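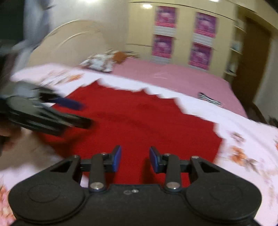 Products / Hand grippers / Grovura pair / FAQ

Home Products Rental Support Contact

Grovura hand gripper pair: common questions

What comes in the kit?
Two black hand-held grippers with blue rubber-faced pads, a charger, a spare set of pads and a carrying bag. Cameras are sold separately.

Can I buy just one?
Yes. Most household tasks in our library, such as folding blankets or making a bed, are set up for two hands, so the single unit is mainly used for pick and place.

What does it weigh?
Each gripper is 230 grams without the camera.

Do I need a robot to record?
No. You hold the grippers and do the task yourself. The recordings can be used later to train an arm with a matching Grovura end piece.

Do the pads hold thin fabric?
Bedsheets and blankets are fine. Very smooth fabric such as satin can slip – try the softer Malý pads, which fit the same mounts.

How fast can I move?
Work at a normal pace. Quick swings blur the video, and blurred sections may be dropped when you upload.

How do I change the pads?
Open the fingers fully, pull the old pad off its mount and press the new one on. Do not loosen the pivot pins.

Can I rent a pair?
Rentals go out from our Gisden shop every Tuesday. The shortest rental is two weeks.

How many tasks are in the library?
1,337 at present. Osberg account holders can add their own.

What does the warranty cover?
Housing, fingers and electronics for two years. Pads are wear parts and are not covered.

This site uses cookies to remember your cart and language. Accept / Settings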